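About Husturell

Husturell is a small workshop that sets up and looks after robots with two arms and jointed hands. We do not build robots and we do not sell them. Our customers already own a machine, or they have one on order, and they need a person who will take care of it month after month.

The workshop was started by Despina Softić. Before that she repaired packing machines for Lauritsen, and she still keeps the habit she learned there: every machine has its own paper notebook, and nothing is tightened, changed or cleaned without a line in it. The notebook for our own two-armed machine, which we call Alla, is now in its third volume. Page 532 is only about one finger joint.

Alla is the machine on which we try everything first. A new glove, a new cable tie, a new version of the control program – all of it goes to Alla before it goes to a customer. In the morning we start with the zero position of each arm, then we open and close the fingers slowly and listen. After this comes the table work with ordinary things, such as bottles, cups and fruit. Plain objects show a lazy finger faster than any test block we have bought. 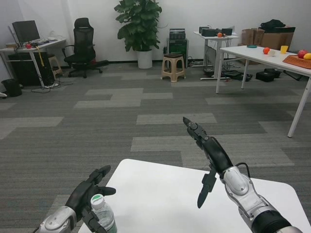

How often does a robot hand need service?

We look at the hand after every 300 hours of work, and we change the finger cords when the play in a joint becomes bigger than the limit in the notebook. A hand which lifts heavy parts all day will come to us sooner.

A normal service visit takes one day. We bring our own tools and a box of spare parts, and we ask only for a table, a power outlet and a quiet corner. First we check the cables along the forearm, where most of the faults begin. A cable that is too short pulls on the wrist connector, and a cable that is too long gets caught at the elbow. Then come the wrist, the hand and the shoulder, always in the same order. The last hour is for your own people, so they can learn the small weekly checks and do them without us.

We also do first installation. The best known of these jobs was at Votine, where we set up 8 arms in one hall and wrote the service plan that is still used there. It was our first big job and we made some mistakes with the floor plan, so now we always ask for the drawings in December if the work is planned for spring.

Repairs that need a new motor are done in our workshop. Please call before you send anything, and please lock the wrist for transport. Invoices and old service reports can be requested by phone, extension 515.

Page last changed on 4 October 2025.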